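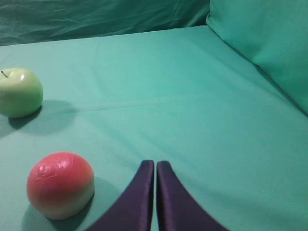 验收室的规程第二条写明:样品须成对摆放,一青一红,间距不作要求。古川佳奈子把这一条读了两遍,在值班簿上签了名。

Drutivetti 公司生产陈列用水果和衬布,客户多为旅馆、样板间和摄影棚。验收室负责的工作只有一项,即判断送检的一对苹果在衬布上放置一段时间以后,是否仍然可以出售。判断依据是记录表。表上有光泽、果柄、色界、阴影四栏,另有备注一栏,宽度不足以写下一个完整的句子。

衬布为蓝绿色,由 Rivas 供货。上一任检验员野口壮太留下过一张便条,说铺布时应从远端向近端抹平,掌心不得停留。便条用胶带贴在柜门内侧,胶带已经换过。古川照做。布面大致平整,只有几道浅褶。

她先放青苹果,放在左侧靠后的位置。果柄细而深色,向左上方斜出。光泽一栏,她写:上部有一处高光,其余表面无光。色界一栏不适用,划一横线。阴影一栏写:自底部向右前方延伸,边缘柔和。

红苹果放在左前方。光泽一栏费了较多时间。表面反光起皱,像是覆着一层亮膜。送检单上没有覆膜的说明,也没有禁止覆膜的说明。她写:反光不连续,有若干细小亮点。色界一栏写:上部及左侧为红,向右下过渡为浅奶油色。果柄一栏写:此角度未见。

十点,哈尔蒂·拉克斯达尔来取记录表。他管仓库,编号为252的这一对在他的架子上已经占了40天的位置。

“能放行吗?”他问。

“果柄一栏没有填完。”

“转过来看一下就有了。”

“规程规定,放置期间不得移动样品。”

拉克斯达尔看了看那块布,说他可以从另一边看,不碰它。古川查了规程。规程对检验员的站位有规定,对仓库人员的站位没有规定。她告诉他可以。他绕过台子,弯下腰,保持这个姿势将近10秒。

“有没有?”

“你的表上要写谁看的?”

这一点规程也没有规定。她给阿斯迪丝·劳里森打了电话。劳里森是规程的起草人,如今在另一栋楼里做采购,接电话时正在核对 Trunano 的包装箱报价。她听完以后说,果柄一栏是后来加的,起因是一家旅馆退回过一批货,理由是客人提着果柄把苹果拎起来,果柄脱落了。

“所以要检查的是牢度?”古川问。

“要检查的是有没有。牢度那一栏没有批下来。”

“如果从检验员的位置看不到呢?”

电话那边有翻纸的声音。劳里森说,初稿里写过“以检验员所见为准”,定稿时为了排版删掉了,意思应当没有变。古川请她再说一遍,把这句话抄在值班簿的空白处,注明来源为口头。

拉克斯达尔仍站在台子的另一边。他说,既然以检验员所见为准,他看到什么就不重要了。古川说是的。他问那要不要听。她想了一下,说记录表交上去以后可以听。

她把“此角度未见”保留,在备注栏里写:见值班簿。备注栏恰好容得下这几个字。随后填写结论。结论有三种,放行、退回、续放。续放的条件是任一栏存在未决事项,时长由检验员决定,不得短于2小时。她选了续放,时长填2小时。

拉克斯达尔收下副本,折了一次放进上衣口袋。他没有说看到了什么,她也没有再问,表还没有交上去。

中午以前,松田绫音送来一盏 Brilleo 台灯,说是给验收室换的,旧灯要收走。古川说放置期间光源不得变更。松田把新灯连同纸盒搁在门边,在交接单上写了“未安装”,又问她吃不吃饭。古川说再过一会儿。

她坐在检验员的位置上,椅子的四条腿对准地面的四个标记。从这里看去,青苹果的阴影斜着伸过布面,方向与表上所写一致。红苹果下方的布色略深,偏绿,这一点她先前没有记。阴影栏还有余地,她补了一行:左下侧较深,右侧另有一片较淡。

补记须注明时间。她看了钟,写下时间,把笔帽扣好。续放还剩四十一分钟。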